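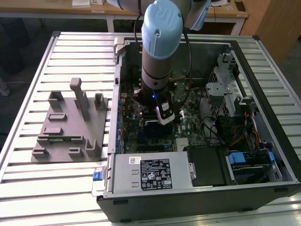

How to put on your first comedy preview in a small room

A preview is a show which is not finished yet and which you sell as not finished. The audience pays a little, or pays what they like at the end, and you learn which parts of the hour are working. I have put on previews in Hultstead and Zukdale, first in the back room of Lambrechts and later at the Plasa, and I wrote these steps for comedians who have done short spots at open mics and now want to try something longer.

Choosing the room

Look for a room that is smaller than you think you need. Comedy is difficult in a big room with empty chairs. At Lambrechts the back room feels full with 20 people, and the laughs come back to you from the walls. The Plasa has a better stage and real lights, but on a quiet night the same 20 people sit far from each other and everybody becomes polite.

Go to see the room on the same weekday and at the same hour as your show. A bar that is calm at 5 in the afternoon can have a darts league at eight. Ask the manager these things before you agree:

Is there a door between the bar and the room, and can it be closed during the show?
Can the music be turned off in the room only?
Who pays if a glass or a microphone is broken?
Does the coffee machine or the ice machine stand behind the stage wall?

The last one sounds like a small thing. My first preview had an ice machine in it and I still remember where it dropped its load, right in the middle of the story about my grandmother.

Agreeing on the money

There are two usual arrangements. In the first you pay a hire fee and keep the tickets. In the second the venue takes the bar and you keep the door. For a preview I always ask for the second. Write down what was agreed and send it to the manager as a short email the same evening, with the date, the time you may come in and the time you must be out.

If you sell tickets in advance, keep the price low. I charged 5 dollars in Zukdale and more people came than when it was free. When a show is free, many people reserve a seat and then stay at home if it rains.

Writing the listing

The listing has to say that it is a preview or a work in progress. Put this in the title and not only in the text. After that, write what the show is about in 2 sentences. Avoid "hilarious", and avoid a list of every festival where you did a short spot. Mention practical matters: the length, the age limit, whether latecomers are let in, and if there are stairs.

Send the listing to the local what's-on page at least three weeks before. The one in Hultstead closes early in September, when all the theatre groups send their programs together.

Preparing the hour

Do not try to fill a whole hour the first time. Forty minutes is enough, and you can ask another comedian to open for 10. Choose an opener whose style is a bit different from yours but not louder.

Write your running order on one sheet of paper, in large letters, with one or two words for each piece. Place it on a stool beside your water. An audience at a preview does not mind if you look at the paper. They mind if you pretend that you are not looking.

On the day

Come early enough to move the chairs yourself. The front row should be close to the stage, and the rows should curve a little at the ends. Remove the chairs you don't need and stack them outside of the room, otherwise people will choose them. Close the back rows with a piece of tape until the front is full.

Test the microphone while somebody stands at the back. Turn off the lights over the audience, or as many as the switches allow, and leave the stage light on.

Put your phone on flight mode and record the sound, placed near the audience and away from the speaker. If you record from the stage you will hear mostly yourself.

After the show

Thank the bar staff, put the chairs back and settle the door money before you have a drink. Listen to the recording the next day, with the running order in your hand. I put a line next to a piece each time there was a laugh and a circle where I talked too long before one. A piece with only circles gets one more chance at the next preview, in another place in the order, and then I take it out.

My previews are mostly on a Saturday, early, before the band at the Plasa begins its sound check.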